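Wostley storage tub, white, 30 litres

I bought this against my better judgement. The listing talks about "effortless laundry days", and I have yet to meet a tub that washes anything. What I wanted was somewhere to drop cloths and odd bits of fabric before they go in the machine.

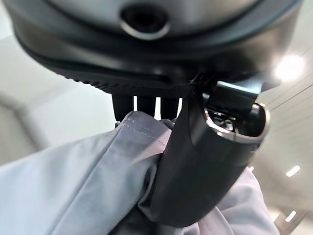
Soft things are a fair test, as they bulk up and hide how small a container is. One big grey cloth, thrown in without folding, takes up most of the room. The 30 litres must be measured to the very top.

The thick rounded rim is the best part. It doesn't dig into your fingers, which my old Nernside one did. Plain white plastic though, so I expect it to look grubby by October.

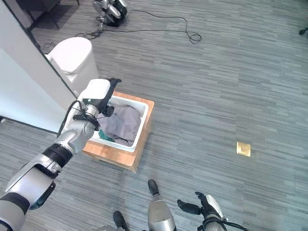 It's also too low on the floor for my back. Mine sits on a square wooden stand a bit bigger than the tub, and that cost extra. Korkor Ansah says in her review that hers cracked after 6 weeks. Mine hasn't, so far.

Three stars. Wait for a sale.

Marthinus Maluleke, 27 August 2025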